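Thread on suture size labels, for anyone who orders, shelves or counts the stuff. Prompted by a stock reconciliation at Te Moana where two systems disagreed on what was in the same drawer.
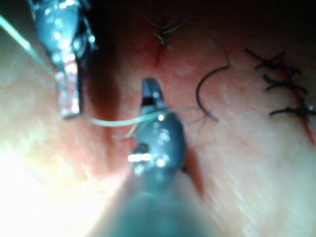 Beverley Grimshaw
@bgrimshaw_stores
Thursday, March 9, 2023

2/ Two size notations are printed on most boxes. One is the USP size: 2-0, 3-0, 4-0 and so on. The other is the metric number. They describe the same strand. They run in opposite directions for the fine sizes, and that accounts for most of the picking errors I get asked to look at.

3/ USP: the digit in front of the zero counts zeros. 3-0 is 000. More zeros, thinner strand. Above 0 the scale turns around and you get 1, 2 and up, getting thicker. So "2" and "2-0" are both valid sizes and are nowhere near each other.

4/ Metric: the number is tenths of a millimeter, lower limit of the diameter band. Metric 2 is 0.2 mm. Metric 1.5 is 0.15 mm. Bigger number, thicker strand, all the way along.

5/ For synthetics, 3-0 is metric 2, 4-0 is metric 1.5, 5-0 is metric 1. Catgut is offset from this at the same USP size. If your item master has one conversion table for all materials, it is wrong for at least one of them. 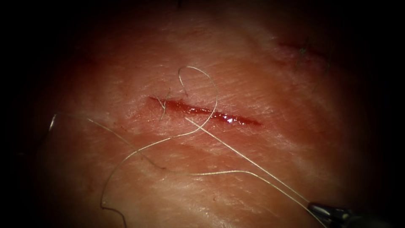
6/ Now the spreadsheet problem. Type 3-0 into a cell left on general format. Depending on the program and locale you may get text, or a date, or something in between. 4-0 tends to survive. 4/0, the other common way to write it, does not always. Format the column as text before you import, not after.

7/ Same problem with leading zeros. If somebody has keyed 000 for 3-0, a numeric field stores 0. You now have a thicker suture on paper than in the drawer, and the count still balances, so no report will flag it.

8/ At Te Moana the purchasing system (Ledotari) held USP size. The shelf system (Preravel) held metric. The bridge between them was a lookup written one November and not touched again. It matched on size alone. Material was not in the key.

9/ We pulled 500 lines. 20 had a size that could not be right for the material. 5 of those were the same product entered twice under two sizes, with separate reorder points, so it was being bought at double the rate and half of it was expiring.
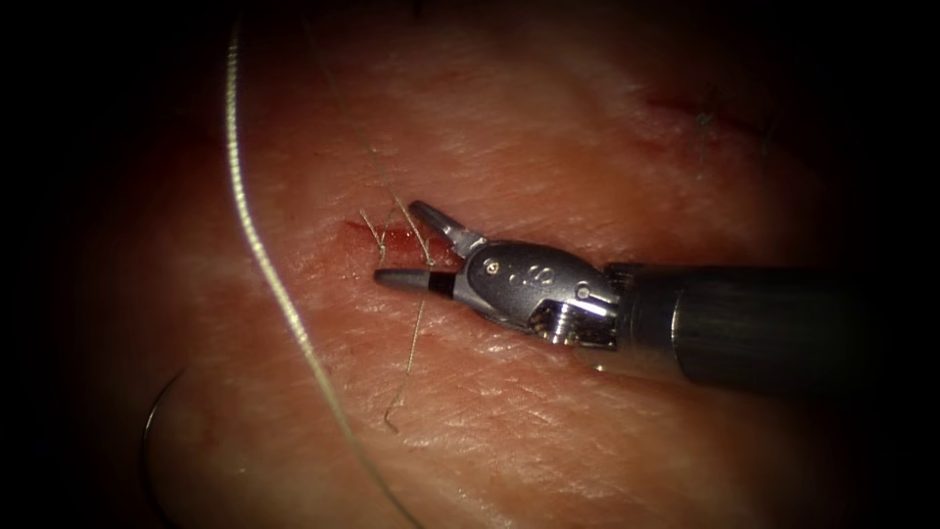 10/ Fix, in order. Freeze new item creation. Add material to the key. Store both sizes as separate text fields, copied from the box label and never calculated. Rescan every shelf bin against the barcode. Then unfreeze.

11/ Do not calculate one size from the other even when the table is correct. Labels get read by people at 3 am and the record should say what the box says.

12/ Strand length and needle code deserve the same treatment. "75" and "75 cm" and "30 in" were three items in our master. Needle codes differ by manufacturer and do not map one to one. Leave them as printed.

13/ Unit of issue: a box and a foil are not the same unit. One order for 1000 foils went through as 1000 boxes on the test system. Tane Wihongi caught it before go-live. Pack quantity should be a mandatory field.

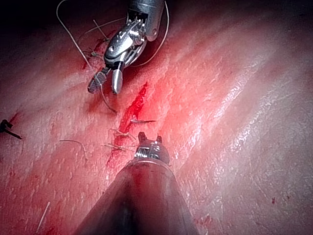
Maxine Doolan: Does the lookup need a separate row for steel? Ours came over from Zedulberg with gauge numbers in the size field and I don't know whether to convert them or leave them.

14/ Leave the gauge and put it in its own field. Wire gauge is a third scale, and it also gets smaller as the wire gets thicker. The box should carry the USP and metric sizes as well, so take those from the label. If you only have old records and no box, mark the size as unverified until someone has been to the shelf.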